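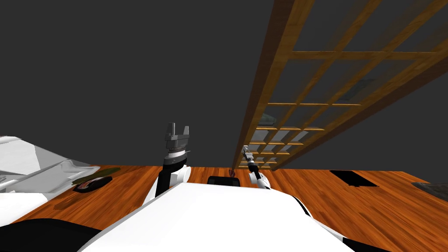 Inicio > Tratamiento de la madera > Esmaltes y lasures > Brevel Interior

Brevel Interior, esmalte al agua para madera
Ref. 3485
Fabricante: Imai
Envase: 5 litros
Acabado: mate

Esmalte acrílico al agua para puertas, rodapiés, celosías, estanterías y muebles de interior. Se aplica con brocha, rodillo o pistola y tiene poco olor, así que se puede trabajar en viviendas habitadas con una ventilación normal. Cubre bien en dos manos sobre imprimación. En tonos muy claros sobre madera oscura conviene contar con una tercera.

No es apto para suelos ni para madera en contacto con el terreno. Para tarimas, consulte la gama Clarkley.

Preparación del soporte
La madera debe estar limpia, seca y sin cera. Los barnices antiguos en buen estado se lijan hasta matar el brillo; los que se levantan hay que retirarlos por completo. En maderas con taninos (roble, castaño, iroko) aplique antes una mano de imprimación aislante. Los nudos de pino también la necesitan, aunque no se vean amarillos al principio.

Retire el polvo con un paño apenas humedecido y deje secar.
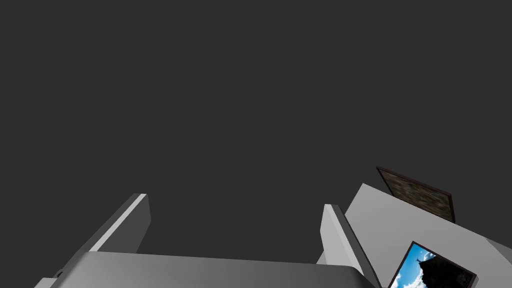

Gris medio sobre gris carbón.

Aplicación
Remueva el producto desde el fondo del envase. La primera mano admite un poco de agua; la segunda se da sin diluir. Trabaje siempre en el sentido de la veta y no repase las zonas que ya empiezan a tirar — la marca del rodillo queda. En las piezas de listones, pinte primero los cantos interiores con brocha estrecha y después las caras.

Secado al tacto en una hora. Para repintar, espere 8 horas. La dureza definitiva tarda unas semanas en alcanzarse, y durante ese tiempo no apoye objetos pesados sobre baldas recién pintadas.

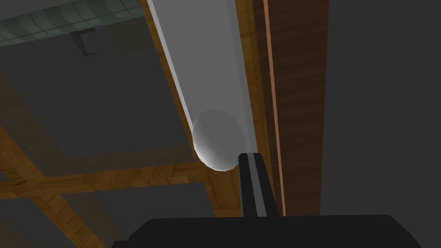 Tablero gris claro de cara lisa, con una esfera blanca junto al extremo inferior.

Colores
Blanco, hueso, gris claro, gris medio, gris carbón y verde salvia. Otros tonos, bajo pedido, en el mostrador de Paltstead. El antiguo 426 (arena) se dejó de fabricar en mayo; quedan envases sueltos y no se admite su devolución. Si va a usar varios envases del mismo color, compruebe que el lote coincida o mézclelos antes de empezar.
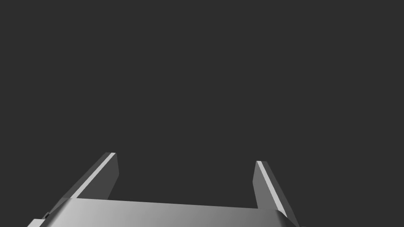 Limpieza y conservación
Lave las herramientas con agua y jabón nada más terminar. Guarde el sobrante bien cerrado, en un sitio donde no hiele. Las superficies pintadas se limpian con un paño suave y jabón neutro, sin amoniaco ni estropajos.

Entrega
Recogida en Paltstead o envío a domicilio. Los colores bajo pedido se preparan tras confirmar el pago y no tienen cambio. La ficha técnica y la de seguridad se entregan con el albarán.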